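Section 4 — Home kitchen sessions, utensil sorting with the hand-held gripper

Applies to operators working in an occupied home under the Serninlow house rules. Read section 3 first (strap, charging, sign-in). Revised Dec 8, 2021. Replaces the loose sheet that was going around in February — throw that one out.

4.1 Before you start

1. Get the signed consent form. Paper or tablet, either is fine. No form, no session.
2. Walk the room with the resident. Ask which doors stay open and which rooms are off limits.
3. Cooker off. Knobs checked by hand, both burners. Leave pots where they are.
4. Kids and pets out of the work area.
5. Clear 700 mm of floor in front of the table or counter you'll stand at. Do not shift furniture without asking.
6. Personal stuff — letters, medicine, family photos — turned over or moved by the resident. Never by you.

Note: leave the rest of the kitchen as found. Bags, baskets, things on the fridge, all of it stays. Tidying up a home before a session is a breach of rule 11 and the session gets thrown out.

4.2 Checking the grip

1. Open and close the fingers fully, three times. Listen for grit in the linkage.
2. Look at both pads. Torn, shiny or lifting at a corner = swap both, not just the bad one.
3. Pick one thin utensil. A chopstick is the usual test piece, if it holds that it will hold a spoon.
4. Close slowly. Stop when the utensil stops turning between the pads.
5. Lift straight up until it clears its neighbors.

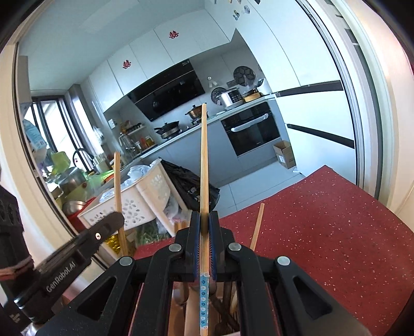
Fig. 4-1. Single chopstick gripped upright, other utensils behind.

6. Hold for a count of five. Slip means clean the pads and go back to step 4.

CAUTION: No knives, no skewers, no glass. Take them out by hand and put them in the closed box before the first pick. Applies to table knives too.

CAUTION: Keep your free hand behind the wrist line. Fingers in the linkage is the most reported injury in the Brimgate log and every one of them was avoidable.

4.3 Lifting and carrying

1. Grip away from the ends. Too near the tip and it swings.
2. Raise it clear of whatever is underneath before you move sideways. Most knocked-over holders come from skipping this.
3. Keep it close to vertical while you move. Long utensils sweep a wider path than you think.
4. Max carry in one go is 1000 mm. Further than that, put it down, step, pick up again.
5. Stay your side of the table. No carrying over a cooker, over a sink, or through a doorway.
6. If somebody walks in, stop. Hold still, let them pass, say out loud that you are pausing. 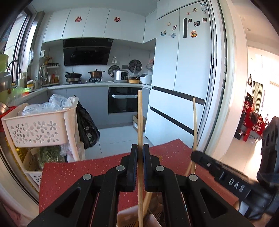
Uder Rees Site Team

Note on speed. Slow is fine. A pick that takes ten seconds and lands is worth keeping, a fast one that clips the table edge isn't. We changed the scoring sheet for this reason and some people are still working off the old one — form 154 is the current one, form 546 is the drop report. Don't mix them up.

4.4 Loose utensils on a tabletop

1. Work from the top of the heap down. Don't drag one out from underneath.
2. Crossed pair of chopsticks: take the upper one first, then the lower. Never both in one grip.
3. Spoons by the handle, not the bowl. If the handles overlap, nudge with one closed finger untill one comes free.
4. Anything pointing at you over the near edge gets turned by hand before you start.
5. Leave packaging and labels on a holder if the resident left them on. Wrap that slides about — tape it, tell the resident, write it down. 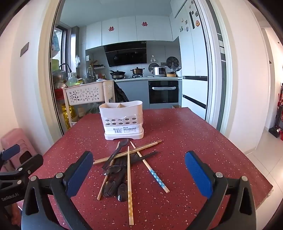

6. Put each piece in upright and let go only once it touches the bottom. Dropping from height chips the ends and the resident will notice.
7. Two misses on the same piece, leave it and go to the next. Come back at the end.

Note: stained or worn utensils are normal in a home. Log them as found. Cracked or splintered ones come out of the set, hand them to the resident.

4.5 Drops

1. Piece lands on the table — carry on, mark it.
2. Piece lands on the floor — stop. Pick up by hand, set aside for washing, do not put back in the heap.
3. Piece breaks — stop, sweep, fill in form 546 the same day. The resident signs too.

CAUTION: Never reach for a falling piece with the gripper closed on something else.

4.6 Closing down

1. Fingers open, power off, strap off last.
2. Wipe pads with a damp cloth. No solvent, it lifts the glue.
3. Every utensil used gets washed in hot water by the operator. Ask where they dry, don't guess.
4. Hand back the knife box and open it in front of the resident.
5. Wipe the table. Check the floor for small parts, espescially pad screws.
6. Resident can ask for the session to be deleted at any point, including now. If they do, delete it there with them watching and note the time on form 154.

Spare pads and strap clips are in the gray pouch. Used the last pair? Write it on the lid so the next operator isn't stuck.

Next: Section 5, Sinks and wet counters.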